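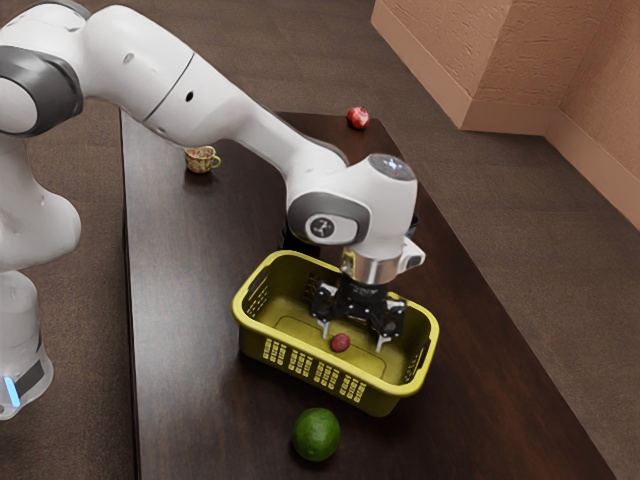

Fingers open and down in the yellow basket, with the small red fruit between them.

How to Compare Two Grippers in Simulation Before You Spend Any Money
By Efthymia Konstantinidis
Saturday, October 20, 2018

I have wanted to write this one up since June, when I bought a gripper because I liked the look of it and then spent a miserable week finding out it couldn't reach the bottom of a bin. My fault entirely! Now I do the whole comparison on the computer first, and I'm going to walk you through how I set it up, what I change between runs, and which results I believe. You'll need a simulator you're already comfortable in (I use Tatetti, but the steps are much the same in the others), a model of your arm, and models of the two grippers you're trying to choose between. Mine were the Busum two-finger and the Vernalov two-finger. Both are parallel-jaw and both bolt to the same flange, so the arm never has to change.

Step 1. Build one scene and leave it alone

Pick a job you care about and build it once. Mine is "get a small thing out of a basket," since that's the job that burned me. Put in a table, the arm beside it, the container, the thing you want picked up, and a few other objects that have nothing to do with the job. I like leaving those extras on the table. If your camera code only works on a bare table, you want to find that out today.

Save the scene and make the file read-only. I mean it. I once nudged the basket an inch "just to tidy up" halfway through a comparison and had to throw away a whole evening of runs, and I didn't even notice until Tiburcio Quezada asked me why the second batch had such nice approach paths.

Set the following before you save, and write them in a notes file next to the scene:

Friction for the fingertips, the fruit, and the basket floor, each one separately.
Weight of the object. A little red fruit weighs next to nothing, and if you leave the default your gripper will look heroic or hopeless for no reason at all.
The physics time step. Use the same one for both grippers. Small objects go jittery when the step is too big, and you'll see them buzz on the floor of the basket before anything has touched them.
The random seed.

Step 2. Swap the gripper and fix the tool point

Load gripper A, then measure the distance from the flange to a spot midway between the two fingertips. That's your tool point. Do the same for gripper B. The two numbers will be different, and if you forget to update the controller when you swap, B will either stop short or try to drive itself through the table. The simulator won't smell any burning plastic, so it's easy to miss.

I keep a tiny test for this. Drive the tool point to a known mark on the tabletop with the fingers closed and zoom way in. If the tips meet the mark, carry on. If they don't, fix it now and not after 200 picks.

While you're in there, check the collision shapes too. Lots of gripper models come with one fat box wrapped around the entire body, and with a box like that you will never get into a basket. Turn on the collision view. If you see a brick where the fingers should be, replace it with one shape for the body and one for each finger.

Step 3. Do the reach check by hand

Before any automatic runs, I jog the arm down myself, slowly, with the fingers open. You learn so much in five minutes of this. Go straight down over the object, stop just above the floor, and look around from several sides.

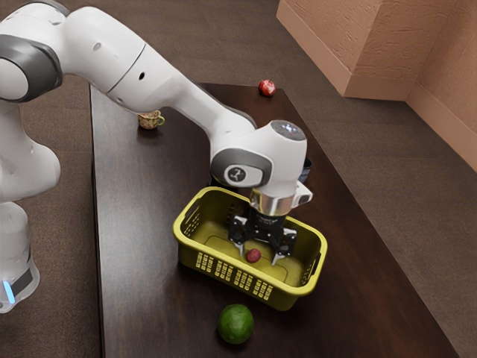

Clearance is what I'm judging at this point, and I judge it with the fingers at the width I plan to use for the pick, because fingers that fit the basket when closed may not fit when spread. Start with the walls. A basket like my yellow one has a slightly flared rim, so you get a bit more room at the top than you do at the floor, and it's tempting to look only at the top. Look low. Then check the wrist, the flange, and whatever else hangs off the end of the arm against the rim, and turn the wrist through the angles you expect to need. I also look at how the fingers sit on either side of the fruit. If the object is off to one side of the basket, as mine is, one finger is going to have less room than the other, and you want to know which one before the controller picks a closing direction for you.

Do this with the object in the middle, then near a long wall, then tucked right into a corner. Corners are where my two grippers parted ways. The Busum has a slimmer body and I could get its tips down beside the wall at most angles. The Vernalov wanted the wrist turned to one particular angle or its body leaned on the rim. Still usable! But it meant more planning time, and I wrote that down.

Step 4. Decide what counts as a pick

Do this before you look at any results, or you will fudge it. I would. My rule: the object leaves the floor, clears the rim, and stays in the fingers for eight seconds while the arm moves to the drop spot. Anything less is a miss. I mark three kinds of miss – never touched it, touched it and squirted it away, lifted it and lost it – and they point to very different problems.

Never touched usually means the camera or the tool point.
Squirted usually means one finger got there first. A light round object rolls off at the smallest push.
Lifted and lost usually means friction, force, or moving too fast.

Mulugeta Admasu, who got me started on all this, scores by time as well. I don't bother until the misses are under control, but if you're feeding a line you probably should.

Step 5. Run the same list of positions for both

Make a list of object positions and rotations, save it as a plain file, and feed the same list to both grippers. Please don't let each run draw its own random spots. I did 200 positions per gripper for the first pass, which takes my old desktop most of an afternoon, and I go do something else.

Keep the controller the same too, at least the first time through. I used the Bañuelos position controller at its stock settings for both. Later on, try each gripper with the controller tuned for it, but keep those results in their own sheet. Mixing "better gripper" with "better tuning" is how I talked myself into that purchase in June.

Step 6. Now try the camera

Up to here I let the simulator tell the arm where the object is, which is cheating, and useful cheating. It shows you what the gripper can do with perfect information. Next, switch to the wrist camera and repeat the same list.

Expect the score to drop. What you're after is how much it drops for each one. Fingers block part of the view on the way down, and thicker fingers block more. Save the last camera picture taken before the fingers close on every attempt. When I flipped through mine, the Vernalov misses were nearly all ones where a fingertip covered the fruit, and my code had happily picked the brightest red thing left in view. Taking the last reading a little higher up and going straight down from there fixed most of that.

Move a light around while you're at it. Shadows from the wrist land right inside the basket when the arm is low, and a dark red object in shadow is hard on a simple color filter. I ended up raising my brightness setting and then ignoring anything outside the basket altogether.

Step 7. Mess with friction

Nobody's friction numbers are right, mine included. So once you have a favorite, run it again with the fingertip friction lowered, and then lowered again. If the score falls gently, good. If it falls off a cliff, your favorite is only your favorite on paper. The Busum held up pretty well for me. The Vernalov was better when grippy and much worse when slick, and I'd have missed that if I'd stopped at the stock value.

With all the variations added up I had 1,174 attempts logged between the two, and Ximena Tapia has told me she runs 3,000 before she trusts a result. She has a faster computer. Start small and add more only where the two are close.

What I picked

The Busum, for this basket and this size of object. If my basket were wider I might have gone the other way, and if I were lifting something the size of an apple I'd redo the whole thing from Step 3. I haven't tried either one with soft pads yet, so please don't ask me about those!

A couple of questions I already know are coming:

Can you skip the hand jogging? You can. I wouldn't. I've caught more bad models that way than any other.

Does the arm matter? For this job, not a lot, as long as it can point the wrist straight down everywhere over the basket. Check the far end of the basket first, where the arm is most stretched out.

What about force control? Leopoldo Cortés has been trying it on the same scene file and has promised me his settings. I'll add them when I get them.

Related
Setting Your Tool Point Without Losing Your Temper
Wrist Camera or Overhead Camera for Bin Picking?
Cleaning Up Collision Shapes in Tatetti
My First Month With the Bañuelos Controller
Picking a Time Step for Small Objects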